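Ziven Folding Work Table, Large
Made by Munham

Item 298
In stock, usually leaves the Grimshaw warehouse the next working day

We love a plain table, and the Ziven is about as plain as they come! It has a flat, pale top with square corners and a frame that folds away under it. People buy it for sewing rooms, seed swaps, school fairs, jigsaw marathons and (every November, without fail) for the extra guests at dinner. It's big enough to lay out a full quilt back without doing that thing where you hold one end with your chin.

The top is light in color on purpose. You can see a dropped pin on it, or a pencil line, or the one screw you've been looking for. It wipes down with dish soap and a soft cloth. Ballpoint comes off with rubbing alcohol if you get to it the same day. Please don't use scouring powder, as it leaves dull patches that never really polish out.

Opening it is a one-person job once you've done it a couple of times. Lay it on its side, swing both leg frames out until the braces click, then tip it up onto its feet. The first few times the braces are stiff. They loosen up!

What we like most is how little it wobbles. Munham changed the brace on this version and added screw-down feet, so you can level it on an old floor (our showroom floor is terrible and it stands there perfectly happily). The feet are soft rubber and haven't marked our wood or our vinyl.

Details
Leg frames: powder-coated steel, gray
Top: wipe-clean, light finish
Load, spread evenly: 100 kg
Folds flat: yes
Brace test by the maker: 3000 open-and-close cycles
Returns: 30 days, unused, in the original carton

Goes well with
Pritik clip-on table skirt, long side
Pritik carry strap, pair
Ziven spare feet, set of four
Munham folding stool

Questions we get a lot

Can it stay outdoors? For an afternoon, sure. Not all winter. The top is fine with a bit of rain but water gets into the hinges.

Can I push two together? Yes, and they line up nicely once the feet are leveled. There's no connecting clip for this size yet. We keep asking.

Will a sewing machine shake it? Ours doesn't, even at full speed on denim. Put the machine over a leg frame and not in the middle.

Can I iron on it? Only with a proper pressing mat underneath.

Page updated 23/09/2024

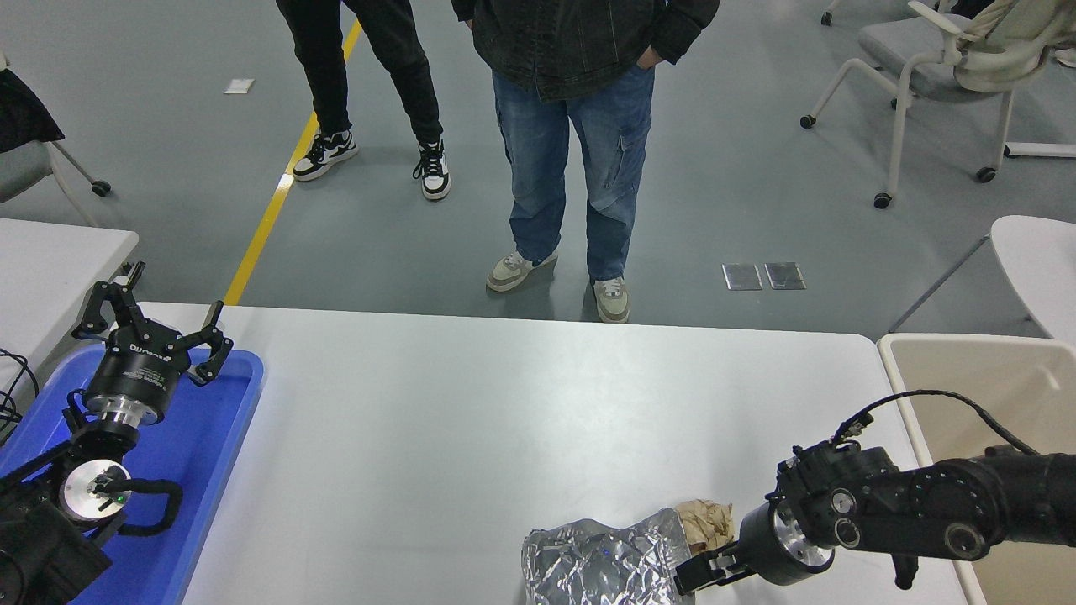
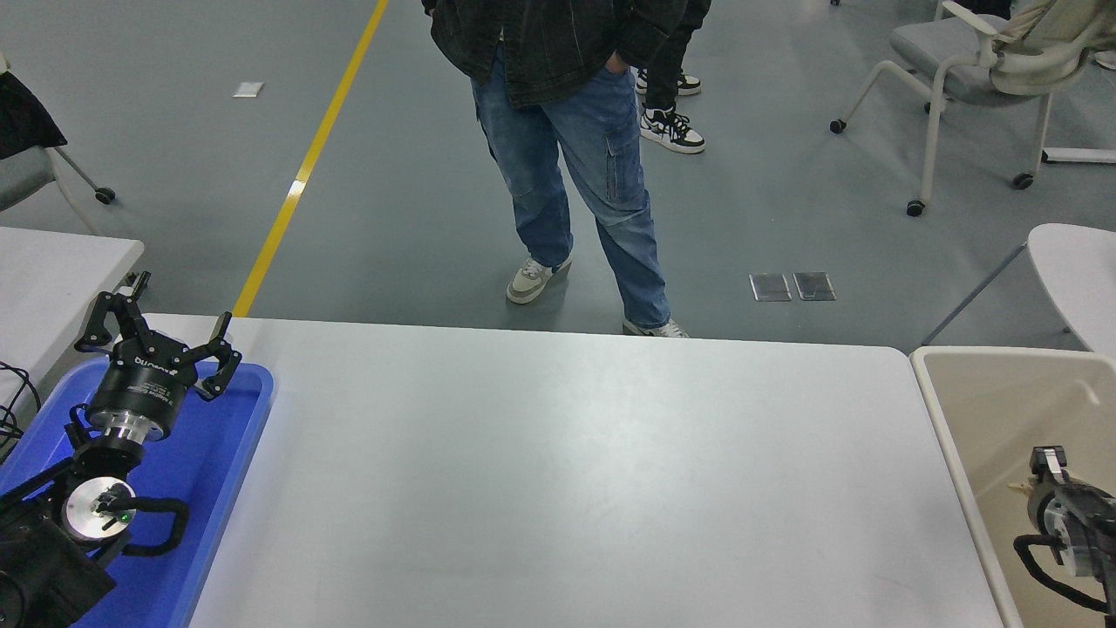
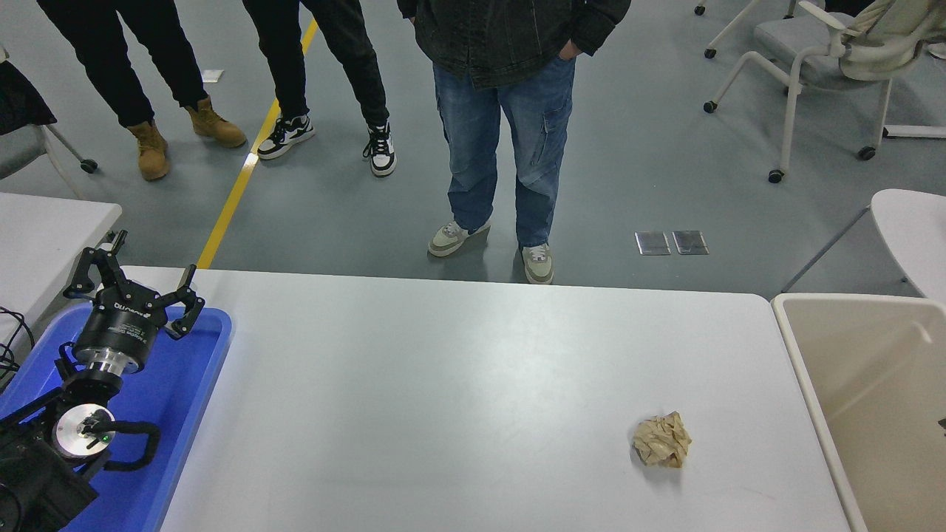
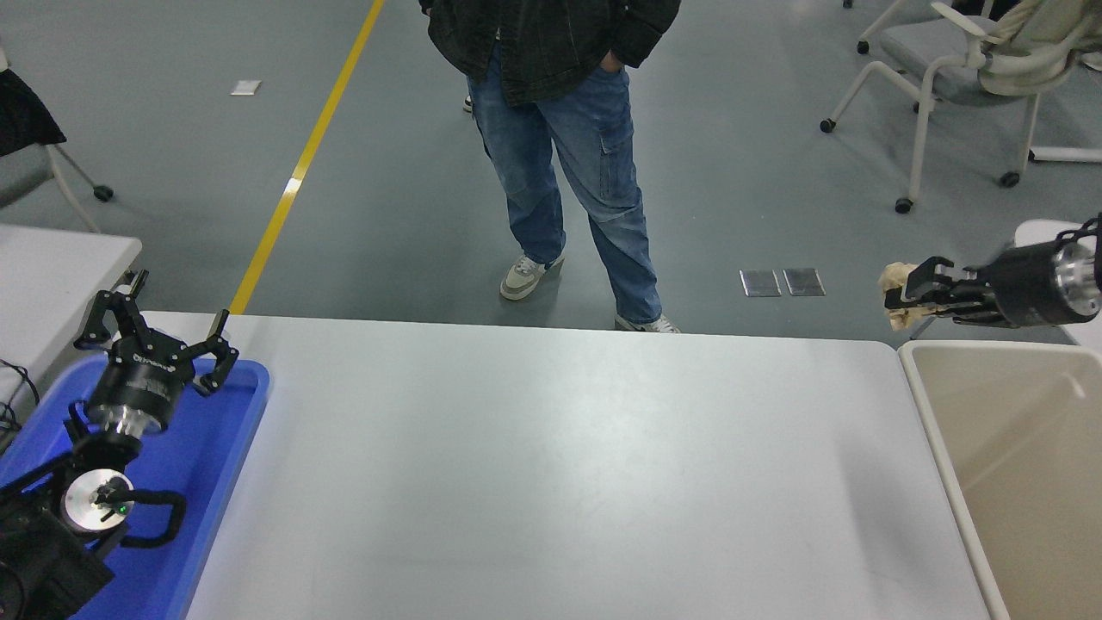 Pale tabletop with a blue tray at the left. Crumpled tan paper on the table in the third photo.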